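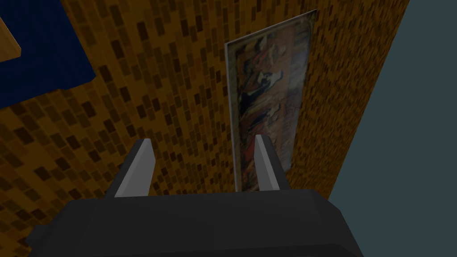 Keeping the gripper fingers happy

My Plillel gripper gets a little wipe-down every 200 cycles, and I do think it's the nicest ten minutes of the week (put the kettle on first!). Power off, fingers wide open, then a soft cloth barely damp with dish soap, working from the base of each finger up to the tip. Go gently at the base, where crumbs and lint love to hide – an old toothbrush is lovely for that.

Every 1000 cycles I check the finger screws with a 7 mm wrench, just snug, and close the fingers slowly on a strip of paper. If it slips out one side, loosen, nudge and try again.

Giuliana Giraldo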